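Grasside
@grasside
Mar 16, 2024

OK I finished the big wooden puzzle map of the Bremholm canal and I have so much to say about secondhand jigsaws, so here comes a thread. Mute me now if you must!

1/
I got into old jigsaws in February, when it rained for what felt like the entire month and I ran out of library books. One puzzle from the thrift store on Bremholm Street, two dollars, a harbor with sailboats. I was gone by the second evening. Totally gone.

2/
The thing I love most is the cutting. Modern puzzles have pretty regular pieces, but some of the older ones are all over the place — long skinny ones, pieces with no knobs at all, edge pieces that don't look like edge pieces until you've put them in the wrong pile three times.

3/
My favorite so far has 432 pieces and a picture of a train station in the snow. Brown, gray, white, more gray. It took me 13 evenings and I enjoyed every one of them, even the evening where I placed four pieces and went to bed.

4/
Sorting! People fight about this and I get why. I do edges first, then anything with writing on it, then faces, then roofs. Sky goes last. My sister sorts by shape before color and she's faster than me, so take my advice with a grain of salt.

5/
Get some shallow trays. Baking sheets work great. You can slide the whole "roofs" pile out of the way when it's time for dinner and it's still sorted when you come back. 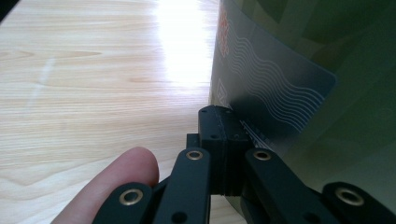
Do you buy a used puzzle if the box doesn't say it's complete?
Depends on the price. Under three dollars I'll take the gamble every time, and over that I ask the seller if they've put it together lately. One missing piece in the sky doesn't bother me. One missing piece in the middle of a face, oh, that hurts.

6/
Also smell the box. I mean it. If it smells like a damp basement, the pieces may be swollen and they'll never sit flat next to each other. A dusty smell is fine, leave the lid off for a day or two.

7/
The canal map was a different kind of fun because you're reading the whole time. Tiny village names, little bridges, a lock keeper's house. There's a place on it called Gamer!! I looked for the G for an hour and it was stuck inside the lid.

8/
Somebody had written on the bottom of that box in pencil: "Głowacki, all here, finished twice." I added "finished three times" under it and now I feel like I'm in a very small club with a stranger.

9/
Things I've tried that didn't work for me: gluing a finished one (wavy, sad), timing myself (stressful), and doing two at once (I mixed a hedge into a lake and it took a whole Sunday to get it back out).

10/
Things that did work: a good lamp on the left side, a podcast with no plot, and quitting when I start trying to push pieces in that obviously don't fit. That last one is hard. I'm always sure the next piece is the one.

11/
I've spent 38 dollars total on this hobby, which includes the lamp. I'm not saying that to brag, OK maybe a little.

12/
Next up is a 1505-piece garden scene, my biggest yet by a mile. So many flowers. The box is held together with tape and the corner of the lid is gone, so I only sort of know what goes in the top right. Can't wait!

13/
If you've got an old puzzle you loved as a kid, tell me what the picture was. I want ugly ones too. Especially kittens in baskets — I have a soft spot and I'm trading the harbor one away next weekend.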